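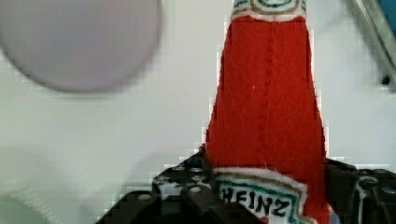
Soft things: what we've been up to at Loltinach

Hello again from the grasping corner of the lab! It's been a busy March, and I finally have numbers I'm happy to share on the soft objects work, so get a cup of tea and I'll try to keep it short.

The question we started with was a simple one. Most of our policies learn to pick things up from hard objects, blocks and tins and so on, and then they get let loose on felt and plush and the results are a bit sad. The gripper closes, the toy squashes, the controller sees the fingers still moving and decides it has missed. So it opens again. Then it closes again. I watched one run do this eleven times before I gave in and pressed stop.

Our new method (we call it Shojaei, after the street our old office was on) drops the idea that a grasp is finished when the fingers stop. It looks at the wrist camera view while the fingers close and guesses how much the object is giving way. Fuzzy edges, seams and embroidery turn out to be lovely for this, as you get lots of small detail to follow as the cloth shifts. A plain white cushion is much harder, and we're still not good at those.

We trained on 1,800 demonstrations, all driven by hand, and 700 of those were on plush or felt food. I did a fair few myself and my wrists would like that noted. Then came 1,000 test grasps on toys the policy had never met. It managed 81 per cent of them, with a success being lifted, held for a count of five and put back upright. The old controller on the same toys got just over half, and most of its failures were that open-and-close dance.

Where does it still go wrong? Tall things that get narrower towards the top, mainly. Bottle shapes are fine if the fingers go in low and wide, but if they start too high the toy slides down and out, and the policy is slow to notice. Larerent, who make our fingers, are sending a set with a grippier pad and I'm very keen to try them – though I suspect half the problem is our approach angle, so I'm not blaming the hardware yet.

The code will go up on Arkix once I've tidied the logging, which is a mess and entirely my fault. If you've got a spare plush with a lot of stitching on it, please drop it in the box by the lab door. Cushions welcome too, I suppose!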